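Last updated in December. Genalyn Saludo keeps this page, so if an answer is wrong or out of date, tell her and she'll fix it. Prices are in dollars and are what our group paid or was quoted, before tax.

# Buying a Two-Arm Bench Setup: Your Questions

## Who is this page for?

Any team in the Trurkance network that wants a pair of robot arms on a table and has to put a budget request together first. You might be a repair shop, a college lab or a small packing outfit. We've been through it twice now and loved it both times (the second time a lot more than the first!), and we'd like your first round to go better than ours did.

## Do we need two arms? One is half the price.

One is a little more than half the price, because you still pay for the table, the computer and the training time. If your work is picking a thing up and putting it down, start with one. If one hand has to hold while the other does something, you want two, and you should ask for both in the same request. Joar Hedlund's team bought one arm and then waited 17 weeks for the second to get approved and shipped, with half a table sitting there the whole time.

Two arms are also just more fun. The first time you see one hand pass something to the other, everybody in the room stops what they're doing.

## What do people forget to put in the budget?

Here's our list, in the order we got caught:

- Spare fingertips. Buy two extra sets per gripper.
- Longer cables, plus clips and sleeves to keep them off the joints.
- A table that doesn't wobble. More on this below.
- Shipping both ways for repairs.
- Two stools, because people will be at that table for hours.
- A power strip with its own switch, within reach of whoever is running the arms.
- Someone's time. Put real hours in, with a name next to them.

Ilham Mahrous adds ten percent on top of all that and calls it "the drawer," meaning everything that ends up in the drawer under the table by spring.

## Which grippers should we get?

Start with plain two-finger grippers. They're the cheapest kind our suppliers carry and they'll handle a surprising range of stuff. Long, narrow fingertips are great for getting at small things that lie flat on a table. Wide, padded ones do better with boxes and bottles. Fingertips are cheap next to the gripper body, so you can order both shapes and swap.

Ask each supplier what a replacement fingertip costs and how many screws hold it on. We had one quote from Gralix where the tips came as a sealed unit with the gripper, and a replacement was $247. The Corkar tips came off with two screws and cost $54 a pair. That one line changed our whole comparison.

## What should we practice on before we spend money on parts?

Raid the supply closet. Computer mice are wonderful for this: curved, smooth, a bit awkward, and every office has a box of old ones. Batteries, small vials, bags of plastic bits and little boxes are all good too. Mix shapes and sizes on the same table so you find out early what your grippers can't manage. 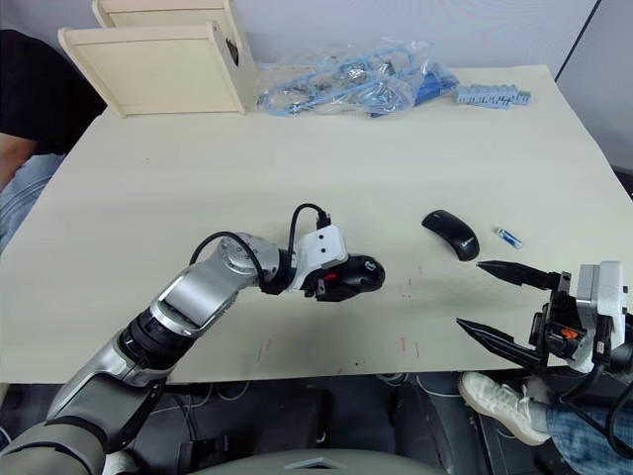 Keep a running list of what gets dropped and what gets held, and take it with you when you talk to suppliers. You'll get a much better conversation out of "we can't hold this by the sides" than out of "we need a better gripper." Vinh Ninh brought a shoebox of objects to a demo day and asked every vendor to try the same ones. It took all afternoon and it was the best buying decision we made that year.

## How big should the table be?

Bigger than you think. Both arms need to reach the middle, and you'll still want room at the back for boxes and bags of parts. Measure the reach of the arms you plan to buy, draw two half circles on the floor with tape, and stand around it for a while. We did that in the hallway at 8 a.m. before anybody else came in.

Get a plain, light surface with a dull finish. Glossy tops throw glare into the cameras. It will pick up marks and scuffs, and that's fine - don't pay extra for a top you'll be scared to use.

## Can we buy used?

Yes, and please look at used before new! Ask for the hours on each joint, ask whether the grippers are included, and ask to see both arms move through their full range. If the seller can't send a video of that, pass. A used arm with a missing power supply can take weeks to sort out.

Software licenses are the other thing to check. Some move with the arm and some stay with the old owner. Get the answer in writing.

## How much should we set aside for repairs?

We set aside $1000 per arm for the first year and used nearly all of it on one arm and hardly any on the other. Cables at the wrist took the most wear, then fingertips. After the first year we cut the amount a little and moved the rest into training.

## How long does it take before the setup is doing something useful?

Plan on a season. The arms will be moving on day one, which is a great day, and then there's a long stretch of small fixes. Aisyah Gunawan's group, who run the Lại project, wrote "learning, no output expected" across the first two months of their plan, and their manager signed it without a fuss. Copy that line. It takes the pressure off and people try more things.

## Who should be in the room for the demo?

Bring the person who'll use it every day and the person who'll fix it. If that's the same person, bring them and let them ask all the questions. Managers are welcome too, but give them a seat near the back until the first hour is over.

## Can we borrow your spreadsheet?

Please do! Ask Genalyn for the blank copy. The yellow cells are yours to fill in and the gray ones add themselves up. If you add a row for something we missed, send it back to her so the next team gets it too.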